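Workshop notebook / Washroom refit / Surfaces

April 17, 2023
Posted by Dionysis Antoniadis

Jultwood job, ground floor washroom. Writing this up quick before I forget which cloth did what.

Got in late, van full of the Clostach stuff so couldn't get at the dust sheets. Floor had been swept once by whoever was in before me, badly. Did the walls first anyway. Wall is fine, leave it alone, the mottling is in the finish and doesn't want scrubbing out. Michailidis asked for it like that back in March and I have the email.

Main worry is the big cream fluted piece. Grooves aren't straight, they wander all the way down, so a flat pad is useless on it. Tried:
- dry brush, soft. Shifts dust, nothing else
- damp cloth wrapped round a finger, one groove at a time. Slow. Best so far
- white eraser block on a test patch round the back. Took the sheen off a bit, DON'T use on the front

Marks on it are two sorts I think. Brownish ones, small, and greyer scuffs that look like something got dragged past. Plus the one properly dark brown mark, which I've not touched. Want to ask Sastinano what they sealed it with before anybody puts solvent near it. Rang, no answer, left message.
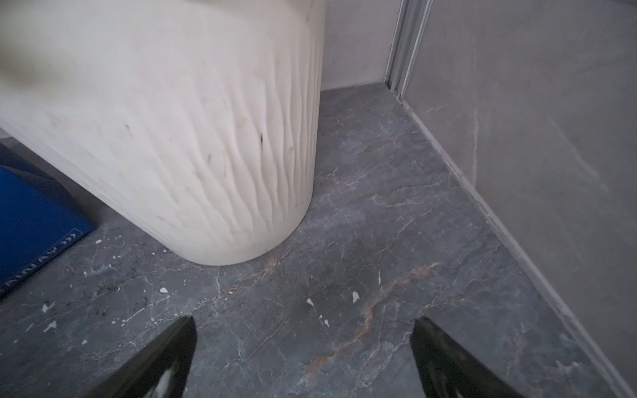 Floor next. White chips all over, paint or plaster, can't tell without getting one between the nails. Pick up the angular ones by hand before anything with wheels or a brush goes over, they'll scratch the tile. Then vac with the soft head, then damp mop, hardly any water. Grit is worse over on the left so start there and work away from the corner, otherwise you just walk it about.

Note for whoever does the mopping: the rusty line running off from the base is veining. It is in the tile. I've watched two people now go at it with a scourer thinking its a rust stain. Same goes for the thin white lines.

Blue thing on the floor, lift it and do underneath, then put it back where it was.

Tile is on the order sheet as line 1159 if we need spares, box count says 6 left in store. Quote for having the fluted piece professionaly cleaned was 700, Michailidis won't like that. Fine brushes and the neutral soap came to 199 all in, reciept is in the tin.

To do
- Sastinano again re sealer
- soft vac head, ours is split
- edge where wall meets floor, do with a brush, not the mop
- look at the dark mark in daylight, with the side lamp off

Stopped there, knees gone. Grooves done on the right side down to knee height, rest still to do.

We use cookies to remember your settings and see which pages get read. Accept all / Manage choices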